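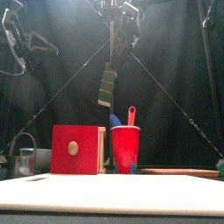
Liro (robot learning method)

Liro is a method for teaching a pair of robot arms to do kitchen chores from a small number of human demonstrations. It was developed by Sena Amoah and Ro-un Baek at the Dendinitz lab and grew out of Boateng, an earlier one-arm system by Kofi Amissah.

Background

Most earlier two-arm systems learned each chore from scratch, and a single chore could take 700 demonstrations. Amoah's striking idea was to let chores share what they have in common. Reaching for a cup and reaching for a jar begin in much the same way, so Liro learns the reach once and uses it again and again!

Method

The arms hang from above, which leaves the tabletop open for everyday things such as a red plastic cup with utensils standing in it, a metal pitcher, a white bowl or a flat wooden cutting board. A person guides both arms through a chore, and the software splits the recording into short pieces. Pieces that look alike are grouped and trained together.

Results

With some 20 demonstrations per chore, Liro finished 80 percent of its trials, a remarkable score for so little data. It did best at moving cups and bowls. Small knobs and thin handles remained hard, and Efua Opoku later added a slower grasping step to help with them.

See also

Boateng
Zutideck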